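Palillos sin pareja

En casi todas las cocinas que conozco hay un cajón donde van a parar los palillos. Llegan de uno en uno o de dos en dos, con la cena que alguien trajo, con un regalo de boda, con un viaje del que ya solo queda el imán de la nevera, y allí se mezclan con las brochetas, las gomas y el abrelatas que no abre. El mío lo vacié una tarde de octubre, a eso de las cinco, y confieso que tardé bastante más de lo previsto, porque una vez que empiezas a buscarle pareja a cada uno ya no hay manera de dejarlo.

Me había metido en la cabeza esta manía Hưng Võ, que durante años tuvo en la calle Ternau una casa de comidas llamada Mạch y que guarda todavía, en cajas de galletas, los palillos de cuando cerró. Son 641, me dijo con cierto orgullo, y es un número impar, de modo que hay uno que vive solo. «Ese es el que uso para remover el café», añadió, y siguió sirviéndome sopa sin preguntarme si quería más — que quería, claro.

Hưng los ordena primero por la punta y después por el mango. La punta dice para qué sirven y el mango, según él, dice de quién son. En su familia cada cual tenía un color, y pobre del que se sentara a la mesa con los del abuelo. Los de madera clara, sin adornos, eran para las visitas y para cocinar; los oscuros con su banda brillante salían cuando había algo que celebrar.
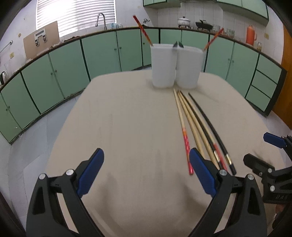
Lo de guardarlos de pie tiene también sus partidarios y sus detractores. A mí me gusta tenerlos en un vaso, a mano, como se tienen los lápices, aunque reconozco que con vasos de plástico ligeros hay que ir con tiento: unos cuantos palillos largos inclinados hacia el mismo lado y el conjunto se va al suelo. Mi suegra los prefiere tumbados, envueltos en un paño. Y en la tienda Skilen, que está dos portales más allá de mi casa, venden una bandeja con ranuras que cuesta 54 euros y que miro cada vez que paso, sin decidirme nunca.

De los lacados conviene acordarse a la hora de fregar: agua templada, una esponja suave y a secar enseguida, con la punta hacia arriba. Los de madera sin tratar aguantan menos y hay que jubilarlos cuando se ponen ásperos. Yo los paso entonces a las macetas, donde llevan ya dos veranos sosteniendo los tomates.

Al final, aquella tarde, me quedaron tres sueltos. Los metí en un sobre y se los llevé a Hưng, que los miró a contraluz, uno por uno, y apartó el rojo para compararlo con los de sus cajas.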